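Bekex opens its second toy repair and lending shop in Fekley this July

FOR IMMEDIATE RELEASE

Hello from Fekley! I'm Ximena Lucero, I started Bekex in my mum's garage with a soldering iron and a great many jam jars, and I'm very pleased to tell you that we're opening a second shop this July. It's on Birkeser Road, in what used to be the wool shop, and if you grew up round here you'll remember the green door. The door is staying green.

For anyone who hasn't come across us before, Bekex mends toys and lends them out. You can bring in a doll with a loose arm, a train that only goes backwards or a puzzle that's missing a bit, and we'll have a go at it. Or you can join the lending side and take toys home for three weeks at a time, a bit like a library but with more noise. We now have 387 families on the books at our first shop, and on a wet afternoon it can feel as if all of them have come in at once.

That's really why we're moving into a second place. The old shop is one room and a cupboard. Kaede Hattori, who runs the workbench, has been gluing things on a shelf next to the kettle for the past two winters, and I've promised her a proper bench with a window over it. She has already chosen the lamp. She has also drawn up a list of things I'm not allowed to put on the bench, starting with my lunch.

The new shop has 1090 toys on its opening list, including a whole wall of building sets, train track, dolls' houses and board games, plus a low shelf of baby things near the front so you don't have to push a buggy right through to the back. We've gone heavy on wooden toys this time. People ask for them more than anything else, and they're lovely to mend as well, because a chipped edge can be sanded and a worn bit of paint can be touched up by someone with a steady hand (so, Kaede).

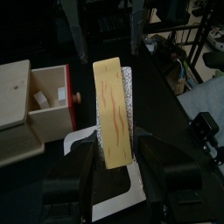

Painted pieces do need a bit of thought. If a toy is going to end up in somebody's mouth, we only use paint that's sold as safe for toys, and we leave it to cure for as long as the tin says, even when there's a small person at the counter asking if it's ready yet. If we can't match a colour we'll ring you before we start. Most people say go ahead. One grandad asked us to paint his old tractor purple instead, and he seemed delighted with it.

Joining costs £9 a month for a household, however many children you've got, and you can stop whenever you like. Repairs are priced separately. We'll have a look for nothing and give you a figure before we pick up a screwdriver, and if the mend would cost more than the toy is worth to you, we'll say so. Members get first go at the Saturday-style swap table, which we're now running every month in both shops (bring a toy, take a toy, try not to take the same one home again).

I'm often asked what happens to the things we can't fix. We keep the useful bits! Wheels, hinges, buttons, eyes, train couplings and odd puzzle pieces all go into the jam jars, and last year 894 parts came out of those jars and went into somebody else's toy. Kaede writes each one down in a blue notebook. "I like knowing where they end up," she says. "There's a giraffe out there with a wheel from a fire engine, and it rolls beautifully."

We've had lots of help getting this far. Huỳnh, the bakery two doors along, is doing the food for opening day and has lent us its back yard for the buggies, which solves a problem I'd been losing sleep over. The shelves came from a school that was clearing its storeroom, and my brother has sanded every one of them. He'd like it known that he's available for no further shelves.

Opening day starts at 10am with a mending table for children, where they can sand and wax a small block to take home, and Kaede will be looking at poorly toys until 3pm. Please bring one toy per family for that so we get through the queue. After opening day we'll be in from 9.30am to 4pm, and the first shop keeps its usual hours.

If you'd like to come and see the place before it opens, or have a chat with me or Kaede for your paper or programme, pop into the first shop and ask for Ximena. I'm usually at the counter, and the kettle is still on the shelf for now.

ENDS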